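Notes for session 4: choosing a hand-held gripper kit
Maeve Breathnach, evening course in practical automation

Welcome back, everybody, and thank you for bearing with me last time when I ran over (again). I promised to write the Wirine material up properly so that those of you who missed it, and those of you who were there but gave up trying to read my handwriting, would all have the same thing in front of you. Bring these notes with you next time, please, and scribble all over them.

## Where we had got to

You will remember that we spent the first half of the term on ways of showing a robot what we want it to do. We tried guiding an arm by hand, which most of you enjoyed and which left a few of you with sore shoulders, and then we tried driving one from a distance with a pair of controllers, which hardly anyone enjoyed at all. The third way is to leave the arm out of it. A person picks up a gripper much like the one the robot will have, does the job with it, and a camera on the gripper records the whole thing from the gripper's own point of view. Later on the recordings are used to train the arm.

It sounds almost too simple, and I remember being rather sniffy about it when Kristof Goossens first described it to me over a very long lunch. I have come round since. You can take a hand-held gripper into a kitchen or up a flight of stairs, and you can teach somebody to use one in an afternoon.

## The kit

The Wirine is sold as a boxed set. The version we are reviewing costs 3580 euros, which buys you one gripper with its camera, a charging dock, a spare set of finger pads, the recording software and a year of support. A second gripper is extra, and you'll want one if you plan to do anything two-handed, such as opening a jar or folding a towel. Prernach, who sell it here, will also lend you a set for 15 days before you decide, and I would urge anybody spending their employer's money to take them up on that!

Let me go through the parts in the order in which you'll meet them.

**The fingers.** There are two, and they close towards each other when you squeeze the trigger. What you should look at is the pads. A pad that is too smooth lets a glass slide, and a pad that is too grippy won't let go of a sheet of paper when you'd like it to. The Wirine pads are textured and sit somewhere in the middle. Senan Dunne found them very good on anything stiff and a bit clumsy on cloth.

**The camera.** It has a very wide lens, so it takes in the fingers, the object, the table and a fair bit of the room besides. Students are often bothered by this at first and ask whether all that ceiling is any use to anyone. It is! The software works out how the gripper has moved by following fixed things around it, and a corner of a wall or a light fitting is a lovely steady thing to follow. A plain white wall close up is hopeless.
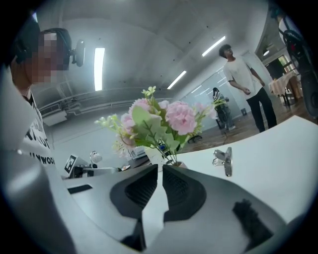
**The trigger.** Mine was stiff when it arrived and eased after a few sessions. Fouad Nimri has small hands and had to shift his grip to close the fingers fully, so if several people will be sharing a kit, pass it round before you commit yourselves. The replacement trigger spring is softer and can be fitted with the little key in the lid of the box.

**The software.** This is the part I like least. Recording is easy enough, a press to start and a press to stop, but going through the recordings afterwards is slow, and the button for throwing away a bad one is far too near the button for keeping it. Dušan Ivanov lost most of a morning's work that way and was very gracious about it. Save a copy of everything before you begin sorting.

## How it compares

The obvious rival is the Vument, which is lighter and cheaper and comes without a dock. I used one through April with last year's group. It is pleasant in the hand, but the battery gives out after nearly 3 hours, and since you can't charge it while recording, your afternoon rather stops there. The fingers are also shorter, so your knuckles tend to meet the table when you reach for something flat.

The Brennan set is the other one people ask me about. It is beautifully made and I'd happily own one. It's also heavy, and by the end of a session my wrist was letting me know. If your work is all at one bench and you can hang the gripper from a balancer, it deserves a serious look. For carrying from room to room I would leave it be.

So my own order would be Wirine for a mixed group, Brennan for a fixed bench, and Vument if money is very tight or you only mean to record in short bursts. You are quite free to disagree with me, and I hope one or two of you will.

## Good habits when recording

Some of these will seem fussy, but I have broken every one of them and been sorry.

- Wipe the lens at the start of each session, and again after lunch.
- Do the calibration sweep slowly. If you think you are going slowly, go slower.
- Choose objects with different shapes and different ways of giving under pressure. Wooden blocks will teach your robot about wooden blocks.
- Move things between recordings, even if only by a hand's breadth.
- Keep your free hand out of the job unless the task needs it.
- If you fumble, stop and start a fresh recording.
- Tell anyone else in the room that you are recording, and ask whether they mind being in it. With a lens this wide they very likely will be.

## For next time

Please write me a page on which of the kits you would choose for your own workplace, and for which job. Be particular about the job. "Picking things up" won't do, but "lifting yoghurt pots out of a tray without denting the lids" would make me very happy indeed. Put in what it would cost you for the first year, and say who would be holding the gripper, and for how long at a stretch.

Kristof is coming in with the Brennan set so you can all feel the weight of it for yourselves. If you'd like a turn on the Wirine beforehand, put your name on the sheet by the door and I'll have it charged.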